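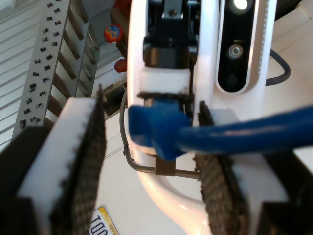 Vol. 20, No. 5, page 2

Moler Library gets its new wiring at last

Good news for everyone who has sat patiently in the reading room watching a page load: the Moler Library is finally getting a wired network, and the first desks should be ready for visitors in July. Austra Koppel, who has run the front counter through two roofs and more snow days than she cares to remember, told us the old connection dropped out most afternoons, right when the school crowd came in. The work will reach 77 desks, including the little ones upstairs by the map cabinets (a favorite spot of ours, too!). Wayne Charbonneau asks that readers bring their own laptops while the public computers are packed away. The coffee cart stays open as usual.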